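Workshop Tips: When the Arm Stops Over Your Board

If you saw my January page, you know I've been letting a robot arm help me take old desktops apart at Tumonwood. Mostly it's great! But last month it faulted on me, code 310, with the gripper stopped low inside a case, and I did the dumb thing and reached straight in to free a cable. It moved. Only a little, but I got a pinched knuckle and a bent retention clip out of it, and I felt pretty silly.

So now I do it differently (thanks to Subbarao Devadiga, who yelled at me by email).

Tip 1. Look before you touch. Find every cable near the fingers, both the computer's and the arm's own.

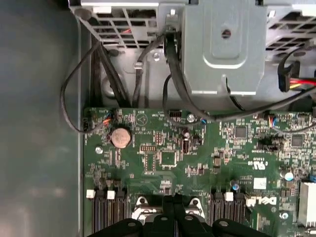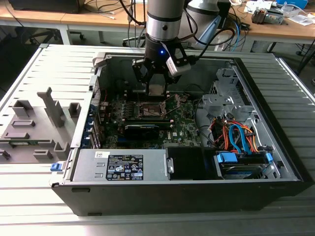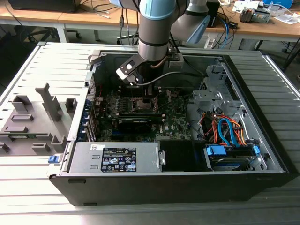
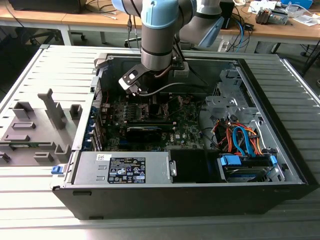

Dell tower on its side, arm reaching in.

Tip 2. Hit the stop, then wait
Press the emergency stop first, even if the arm looks dead. I count to 3 out loud and keep my hands on my own side of the bench.

Tip 3. Back it out straight up
Don't swing it sideways! Those drive cage edges will grab a loose cable in no time. Jog it up slowly until the fingers clear the rim of the case.

Tip 4. Write the code down before you reset. I lost the first one, an 805, and I still don't know what set it off.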